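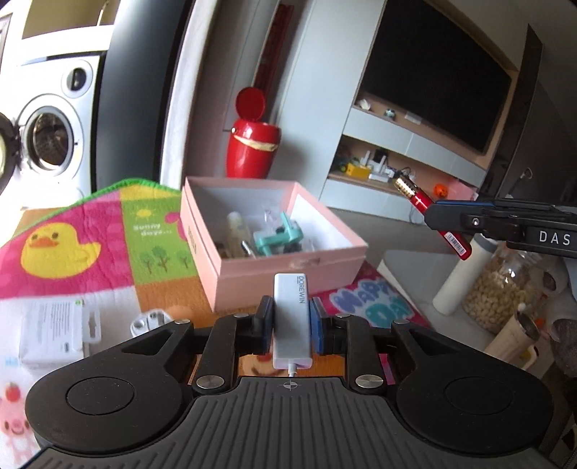
Small Stuff, One Box: Taming the Desk Clutter

Tips > Around the House > Desk and Drawers

Print this page | E-mail this page

I love this job! Give me a cup of coffee, a table and a heap of odds and ends (a USB hub, a red lighter, a plug adapter, whatever has been rolling around in the drawer since February) and I'm happy for the whole morning.

Start with an open cardboard box. A pretty one, if you have it! Mine is pink with a white inside, and it's a treat to look down into. Shoe boxes work just as well.

Put a mat down next to it. I use a patchwork one with a duck on it and the words "sunny days..." and it cheers me up every time. Anything you haven't decided about goes on the mat, and anything you're keeping goes in the box.

Tall things first. Tubes can lean in a corner, chunky plastic pieces go in the middle, and clear bags tuck into whatever gaps are left. Clear bags are wonderful, by the way - you can find the right little screw without tipping everything out.

Hubs and adapters: wind up any short cable loosely and hold it with a twist tie. If you still have the product box, flatten it and slip it down the side with the receipt inside.

Lighters stay out of the box. Mine goes on a high shelf, away from the heater and away from little hands.

Paloma Pennington wrote in to say she sticks a strip of masking tape on the lid and writes the contents in pencil, so she can rub it out and start over. Brilliant, and I've done all of mine that way now!

E-mail this page | Print this page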